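Speaker notes: Moving a small archive without losing track of it
Briledholm Local Records Day, November 6, 2024

Opening

Good morning. Thanks for staying for the slot before lunch. I'm going to talk about how we moved the Sinedeo company archive from the old mill building to the records store in Briledholm, and what I would change if I had to do it again. I have 25 minutes, and I'd like to leave time at the end for questions.

(Check that the people at the back can hear. Water on the left.)

A few words on what we had. Sinedeo made ribbon, braid and trimmings, and when the firm closed it left its papers in a second-floor office. Order books, wage books, pattern cards, letters, a lot of glass negatives, and sample books with the actual ribbon pasted in. The count at the end was 2705 items. When we started we didn't have a count. We had a typed list from an earlier survey that stopped halfway through the letter books.

The list

The first job was the list, and it took longer than the move. If you take one thing back to your own office, take this: don't let anyone book a van until every shelf has a number and every number is written down somewhere other than the shelf.

We numbered bays first, then shelves, then boxes. The boxes got their numbers in pencil on the short end and on a tie-on tag. We didn't use sticky labels. The old ones had dried up and fallen to the bottom of the cupboards, and we spent an afternoon with a pile of them trying to work out where they had come from. Most we never matched.

The spreadsheet was plain. Box number, old location, what's in it in a few words, size, condition, new location. That last column stayed blank until the day each box was shelved. Some of you use Multis for your catalog and will ask why we didn't enter things there directly. There was no network connection in the mill, and I didn't want people typing full catalog entries while standing up in a cold room. We imported it later. The import was fine except for dates, which came in as text and had to be fixed by hand.

(Slide change. Floor plan of the mill.)

Packing

Most of the paper went into standard archive boxes. The wage books were too tall for those, so they were wrapped in tissue and then brown paper, tied with cotton tape, and carried flat. Never tie the tape across the spine. We did it on the first few and it left a dent in the leather.

The glass negatives were what I worried about most. They traveled on edge, long side down, in small boxes with a card divider between every few plates, and we kept each box light enough to carry in one hand. That means more boxes. It also means that if someone drops one, you lose a handful of plates and keep the rest. We lost two plates in all, and both were cracked before we touched them. I know that from the condition column, so please fill in your condition column.

Sample books are awkward. The ribbon makes them thicker at the front edge than at the spine, so they won't close and they won't stack. We laid them flat in shallow trays with rolled tissue supporting the covers. One book to a tray.
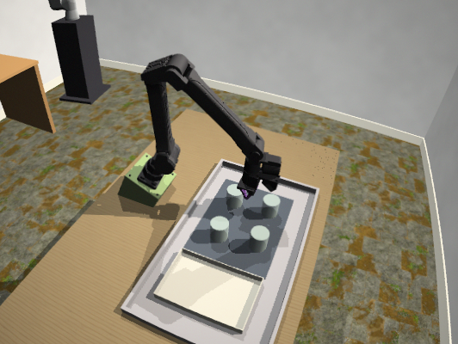
The loose pattern cards went last. They had been kept in drawers, in an order that made sense to the pattern room and to no one since. Leave that order alone. I was tempted to sort them by number. The numbers turned out to be reused every season, so sorting would have mixed up work from different years and there would have been no way back. We packed each drawer as its own unit and wrote the drawer position on the box.

(Pass around the spare tie-on tag and the card divider. Get them back.)

Moving day

We split the move into four trips over one week in June. June was a mistake. The records store is kept cool, and the mill office was very warm by the afternoon. Boxes going straight from one to the other would have picked up moisture, so we had to hold everything overnight in the receiving room before shelving it. We hadn't planned for that, and the receiving room filled up by the second trip. A drier, cooler month would have saved us that step or at least made it shorter.

Each trip had a loading sheet. One person at the mill door read the box number out and checked it off. Another person at the other end did the same with a copy of the sheet. The two sheets were compared before the van went back. This sounds slow. It added 40 minutes to each trip, and it caught a box that had been left behind the driver's seat.

The Politis building next door let us use its freight elevator, and that saved a great deal of carrying. Measure the elevator door before you count on it. The plan chest did not fit. It went down the stairs with its drawers out, and the drawers followed separately, each with its own number.

(If running late, skip to costs.)

Shelving

At the new store, we shelved by size and let the list keep track of the order. Some people dislike this. They want the letter books to stand next to each other, and I understand that. But the store charges us by the shelf, and mixed sizes waste a lot of air. A reader asks for an item by number, the number gives a shelf, and the box comes out. Where its neighbors are doesn't matter to the reader.

Oversize material is on the bottom shelves, but well off the floor. Glass is at waist height. Nothing heavy is above the shoulder.

Costs

I won't go through the whole budget. The handout has it. The part people underestimate is boxes and tissue, and that came to 60 percent of what we spent. The van was cheap by comparison. Order more boxes than the list says, in at least two sizes, and ask how long delivery takes. Ours came in two lots and we lost several days waiting for the second.

What is still undone

The negatives need proper sleeves. The letter books have no index past the first volume. The fixed dates in Multis should be checked by a second person. We also have one box of keys with no locks to go with them, and it has a number and a place on the shelf like everything else.

Questions

(Likely: insurance, mold, whether the public can visit. Insurance details are on page 2 of the handout. Visits are by appointment through the Briledholm front desk.)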